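I've had the side off the old Dell workstation since breakfast and I have thoughts. A thread, because my family has asked me to stop having them out loud.
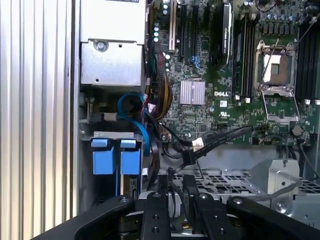
Do you need to take the drives out before you give an old computer away?

Take them out if there was ever anything on them you wouldn't read aloud at a bus stop. Wiping them properly also works, but it takes hours, and pulling them takes a screwdriver at worst.

2/ Background. This machine did the accounts, the newsletter and, for one bad winter, the heating of a small room at the back of our shop in Satthorpe. I bought it used for $250. The man who sold it to me said it would outlive us both. I've thought about that remark a lot.

3/ It's being retired because Lorraine Fairweather at the front desk described the startup time as "a chance to get to know myself." Lorraine has a new laptop now. She reports that she knows herself well enough.

4/ Things I like about old workstations: somebody clearly expected a person to open them. Two drives in a cage with bright blue plastic handles, as if to say "hold this bit." My dishwasher was not designed by anyone who felt that way about me.

5/ Things I don't like: the wires. There's a bundle in there, yellow and black and red and green, about as thick as my patience used to be. It comes round the board like it has right of way.

6/ If you're doing this at home, shut it down, switch it off at the wall, pull the plug, then hold the power button in for a few seconds. Touch bare metal on the case. Then you may begin losing screws.

7/ A word on the power supply, the big silver box. Leave it shut. You can unscrew it from the case and lift it out in one piece if you must. What's inside it stays inside it. I'm relaxed about most things and I'm not relaxed about that.

8/ Screws go in an egg carton, one cup per stage, in order. I used to use a saucer. I had a saucer for years and at the end of every job I had a working computer and a saucer with three screws in it.

9/ Somebody always asks about dust. Take it outside. Short puffs of canned air, can upright, and put a finger on the fan so it doesn't spin itself silly. Don't do it on the kitchen table an hour before your in-laws come for lunch. They'll be polite, and you'll hear the politeness.

10/ Drive cables: pull on the connector. Never the cable. I know you know. I also knew, and I own a SATA cable with no end on it.

11/ Reply from Paora Ruawai, who wants to know why I don't "just put Linux on it." Paora has asked me this about two laptops, a cash register and my mother's television. Paora, this one's yours if you come and get it. It weighs what a calf weighs.

12/ Paora has gone quiet.

13/ On to what's worth keeping. The drives, obviously, until I've copied them. The memory, if you have another machine that takes the same kind (check, they're fussy). The power cord, which will join the other power cords in the drawer where they breed.

14/ What isn't worth keeping: the whole thing, in the garage, for nine years, in case. I say this as the owner of a garage.

15/ I looked up what they go for now. One seller in Reltolville wants $514 for one "tested, vintage." I'd like to meet the person who pays that. I have a garage to show them.

16/ Copying the files now over a USB adapter. It said 30 minutes. Then it said four hours. Then it said two minutes for long enough that I made soup.

17/ Found a folder named NEW. Inside it, a folder named NEW NEW. Inside that, 217 photos of the shop's front window, all slightly different, from the August we couldn't agree on where to hang the sign. We hung it where it already was.

18/ Also found: a spreadsheet titled FINAL BUDGET, password protected. Delwyn Nepia set the password and has been asked. Delwyn says it'll be something obvious. We've tried eleven obvious things and one rude one.

19/ Several of you want to know what happens to the case. Steel goes to the scrap place, boards go to electronics recycling, and most towns have a drop-off day if you look on the council page. Please don't put a circuit board in your curbside bin with a yogurt pot on top. We can all see it.

20/ Update on the spreadsheet: it was Delwyn's own name, spelled wrong.

21/ The budget was blank after March.

22/ Paora's back. He's borrowing a hand truck. He'd like to know if it comes with the cord.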